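## 3. Planning the equipment purchase

### 3.1 Starting point

The Skendemeck workshop had money for one arm and the table it would stand on. A second and a third arm were to be requested in the following budget round, if the first could be shown to earn its keep. We were asked to say which parts of the sorting and placing work should go to the first arm, what else would have to be bought with it, and how much of the total should be held back.

Two suppliers were considered. Vutgate sells the arm, controller and gripper as one package with a service contract. Billora sells the arm alone and leaves the buyer to find the rest. The Billora arm was the cheaper by a clear margin on the price list, but the gap narrowed once a gripper, mounting plate and cabling were added to the quotation. Training was not included by either firm.

Before asking for final prices we built the cell in the Picard simulator and worked through the tasks there. The model cost us staff time and a licence we already held. We treated this time as part of the purchase and charged it to the same budget line.

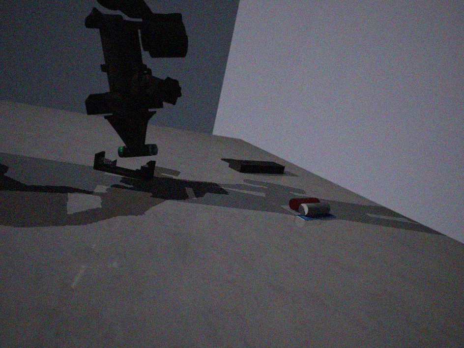
Tooling was the item most often left out of earlier equipment requests at the workshop. In two previous purchases the machine was bought in one year and the fixtures for it in the next, and the machine stood idle in between. We therefore listed the parts first and worked back to the gripper. The parts differ a good deal in shape: a long toothed bracket with upright tabs at its ends asks for a different grip from a cylinder lying on its side, and a low, flat box is different again. A single pair of fingers could in principle be made to serve for all of them, but the opening needed for the box makes the fingers bulky for narrow work. We budgeted for 2 sets of fingers and a quick-change fitting. The fitting added to the first-year cost and was questioned at the review, where it was kept on the grounds that changing fingers by hand would need a trained person on every shift.

Small fixtures, such as plates and locating blocks, were put under consumables. They wear, they are lost, and the drawings change. A yearly sum was set aside for them in place of a single purchase.

### 3.2 Floor space and later arms

The workshop's rule is that a new machine may not be ordered until its place on the floor has been agreed. For a single arm this is simple. For an arm that may later be joined by others, the question is whether to pay now for power, air and floor fixings that may never be used.

We compared two layouts. In the first, every arm has its own table, and parts are carried between tables by hand. In the second, shown in Figure 1, one arm is fixed to a square central table and two more stand on separate pedestals towards the back corners of the room. The second layout uses less furniture and leaves the table open at the front for loading. Its weakness is that the pedestals are set apart from the table, so that work given to those arms would need its own surface or a conveyor. Neither was in the quotation from Vutgate or in that from Billora.

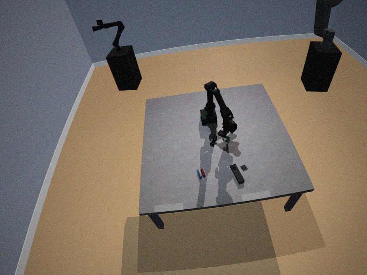 **Figure 1.** Simulated cell with one table-mounted arm and two pedestal-mounted arms.

Heather Rutherford objected that paying for three sets of floor fixings in the first year amounted to spending the second year's budget before it had been granted. She asked that the fixings be priced separately and that the reviewers be free to strike them out. In her view the cost of drilling the floor later had been overstated, as the room is closed for maintenance every November in any case.

We accepted the point in part. The fixings for the first arm remain in the main request. Those for the other two were moved to an optional line, together with the extra power outlets. The cable route was left in the main request at full width, as widening it later would mean lifting the floor covering.

### 3.3 Costs and timing

The main request was divided into 4 lines: arm and controller, tooling, installation, and training. The share of the whole taken by the arm and controller was smaller than we had expected from the price lists. Training was set at 32 hours for each operator. A further 80 hours of engineering time was entered for moving the program from the simulator to the real cell, under installation. This last figure rests on our own judgement and should be read with care. The simulator gives good information on reach and on the order of moves, but we did not use it to estimate slip in the grip or wear on the fingers.

Brisa Espinoza checked the installation line against the workshop's records and found that lifting equipment had been hired for each earlier machine without appearing in any request. The hire was added.

Delivery was planned for the spring, with tooling to be ordered on the same day as the arm. The optional line for the second and third arms lapses if it has not been taken up by the end of the following budget year, and the layout would then have to be agreed again from the start.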